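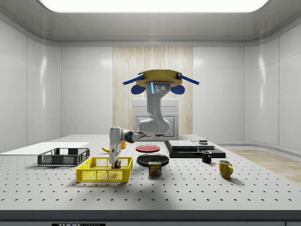
Ticket: Customers getting the seed newsletter twice
Site: Uddin Seeds, Vurimthorpe
Systems: Skulamo (mailing list), Uvden (web hosting)
Priority: Medium, then High, then Medium again once the owner had eaten lunch
Status: Closed, see note at the bottom

Opened January 2, 2022

The newsletter went out this morning to the full list, which is 2,750 addresses. Then it went out again. Both copies are identical down to the typo in "parsnip." I know this because customers have been writing in to tell us about the duplicate, and a few of them mentioned the typo while they were at it.

The send was scheduled in Skulamo for 8 in the morning. The Skulamo dashboard shows one campaign, one send, status "Delivered," green check mark. By its own account it has done a lovely job.

What I need from support: please find out why it sent twice, and confirm it won't do it again with the price list, which is the next thing in the queue. I have paused the price list for now.

First reply from Skulamo support

They thanked me for reaching out and asked me to clear my browser cache.

I cleared my browser cache. I would like the log to reflect that this did not un-send any email.

They also asked whether some customers might have signed up twice under the same address. I exported the list and sorted it. There are a few people in there with two different addresses, mostly a work one and a home one, but no repeated address anywhere. Skulamo won't let you add the same one twice in any case. It gives you a pink warning box, and I have seen a lot of that box over the years.

Second reply from Skulamo support

Different agent, who had read the ticket, so things picked up. They asked for the full headers from both copies as received by one customer. I got these by subscribing my own personal address a long time ago and forgetting about it, so for once my untidy inbox was an asset.

Notes from comparing the headers, for anyone who finds this thread later with the same problem:

The From line is the same on both.
The Subject is the same on both.
The Message-ID is different, so these are two separate sends. If it had been one message delivered twice by some confused mail server along the way, the ID would have matched.
The first copy has the Skulamo tracking header. The second copy also has one, but the campaign number in it is much lower than anything in our current account.
The second copy left 20 minutes after the first.

That last one is what made me stop blaming Skulamo out loud. A system having a hiccup tends to repeat itself right away. A 20 minute gap looked like somebody's schedule.

Things I tried while waiting

Looked for a second copy of the campaign under Drafts, Archived and the tab called "More," which contains one thing and it's Archived again. No second copy.

Changed the account password. Did a test send to a small list made up of me, the shop address and the printer's address (the printer can receive email, it came with that, we have never found a use for it until now). One copy each after an hour. The printer printed its copy, including the banner, and used most of a cartridge doing so.

Changed the API key. This one mattered, as it happens, though I didn't know it yet and mostly did it because the help page suggested it in bold. 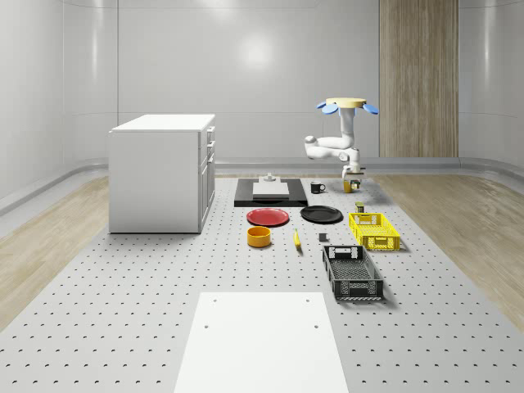

Did the same test on a full schedule, set for the next morning at the same time as the real newsletter, same three addresses. One copy arrived at the shop. One copy arrived at the printer, which I had unplugged but somebody had kindly plugged back in. My own address got one copy as well. No second send.

So either it was fixed or it was waiting for a bigger audience.

Third reply from Skulamo support

The second agent came back with something useful. On their side, the log for our account showed a string of failed requests starting just after I changed the key. Every one of them was using the old key, and every one was asking to send "latest published issue" to "all subscribers." The requests were coming from an address belonging to Uvden.

We do use Uvden. They host the shop website. They do not, as far as I had ever been told, send our mail.

Ticket opened with Uvden

Asked Uvden whether anything on our hosting plan was talking to Skulamo. They replied that our plan had no mail features enabled and offered me a plan that did.

Asked again, with the address and the times pasted in. They asked me to clear my browser cache.

Asked a third time and left out everything except the address, the times and the words "please tell me which site this is." That worked. It belongs to our old website.

What the old website was doing

Background for anyone who wasn't here, which is nearly everyone. We moved the shop to a new site in July. The old one was supposed to be switched off once the new one had settled down. The web address was moved over, the new site looked fine, everybody said well done, and the old one was left running on its own temporary address where no customer would ever see it. We have been paying for it every month. On the invoice it is called "Legacy Starter," and I had assumed this was a kind of discount.

The old site has a newsletter plugin. It was set up to watch the Skulamo account, and whenever a new issue was published, to send that issue to the list. It checked on a timer. Under the old arrangement we wrote the newsletter, marked it as published, and the plugin did the sending. Under the new arrangement we schedule the send inside Skulamo, which marks the issue as published once it has gone, and the plugin then notices and very conscientiously sends it again.

Why it hadn't happened before: we hadn't sent a newsletter since the move. Summer is slow and fall got away from us. The post-holiday issue was the first.

Why the campaign number was low: the plugin reuses the first campaign it ever made and swaps out the contents. I have opinions about this and have shared them with the plugin's feedback form.

Why the dashboard showed only one send: Skulamo lists API sends on a separate page, under Account, then Developer, then Activity. I am told this page is "available to all customers." So is the bottom of the lake.

Fix

1. Old Skulamo key removed completely. Changing it had already stopped the plugin, but the old key was still sitting in the account marked "inactive" with a button beside it to make it active again, and I know what this office is like with buttons.
2. Newsletter plugin deactivated on the old site, then deleted.
3. Full backup of the old site downloaded and put on the shared drive. It includes the growing guides, which never got moved over and which people have been asking for.
4. Old site canceled with Uvden. Cancellation takes effect at the end of the billing period. They asked for a reason and gave me a drop-down, and the closest choice was "Moving to another provider," so Uvden now believes we are leaving them for Uvden.
5. Typo in "parsnip" corrected in the online version.

Checked afterward

Unpaused the price list and sent it to the full list at the usual time. Waited through the 20 minutes with my own inbox open. Nothing further arrived. Checked the Developer Activity page and there were no requests on it, failed or otherwise. Left it overnight and checked again, same result. Customer replies to the price list were all about prices.

Unsubscribes from the double newsletter came to almost 20, and 2 of those have signed up again. One customer wrote to ask whether the second copy was a reminder and said it had worked, she'd ordered leeks.

Leftovers

Growing guides still need to be moved to the new site. Separate ticket.

Printer is still on the test list. I have taken it off twice and will look at that when there's time.

Skulamo sent a survey asking how satisfied I was with my support experience. They sent it once. I gave the second agent full marks.

Closing this one. If it comes back, reopen here and please don't start a new ticket, and check the Developer Activity page before anyone clears anything.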